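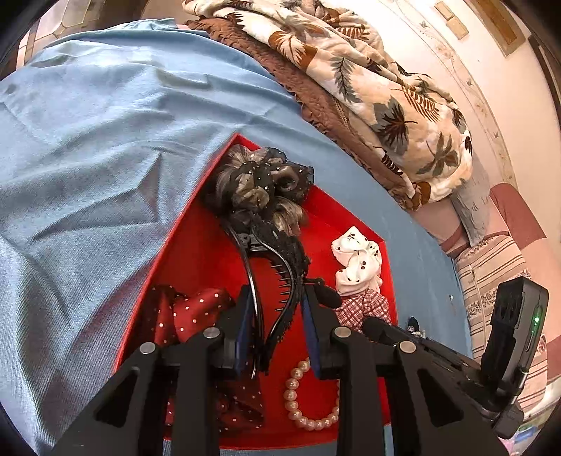 Published by the Customer Information Office, Ostden Vehicle Leasing
Last reviewed: March

Frequently Asked Questions: Electric Vehicle Leases

Who may apply for a lease?
Applicants must be at least 21 years of age and hold a valid driver's license. A second driver may be added to the agreement at any time by submitting the Additional Driver Form.

Which models are offered?
Ostden currently leases the Mabaso compact hatchback and the Zevidau sedan. Both are fully electric. Availability of colors and trim levels varies by branch and is confirmed in writing when an order is accepted.

How far can the vehicles travel on a full charge?
The Mabaso has a rated range of 220 miles. Actual range depends on speed, outside temperature, load and the use of heating or air conditioning. Drivers should expect a shorter range in winter.

Is a home charger included?
No. A portable charging cable for a standard household outlet is supplied with each vehicle. Customers who wish to install a wall charger must arrange this with a licensed electrician. Tenants should obtain the written consent of the property owner before work begins.

Can I use public charging stations?
Yes. Each lease includes a Pekudel charging card, which is accepted at all stations in the Pekudel network. A service fee of $5 per month applies while the card is active. Charging costs are billed separately, at the rate displayed at the station.

Who is responsible for maintenance?
Scheduled maintenance and tire rotation are covered by the lease. Replacement of tires, wiper blades and lost key fobs is charged to the customer. All work must be carried out at an approved service center.

What happens if the vehicle is damaged?
Report the damage to the branch that issued the vehicle as soon as it is safe to do so. Please do not authorize repairs yourself. The cost of unauthorized repairs will not be refunded.

May I end the lease early?
Early termination is permitted after the first year. A termination charge applies and is calculated from the number of months remaining.

How is the vehicle returned?
Contact your branch to schedule an inspection. Remove all personal belongings, including items in the glove box, door pockets and trunk. Property left in a returned vehicle is held for 49 days and may then be disposed of. The charging cable, both key fobs and the Pekudel card must be handed in at the same time.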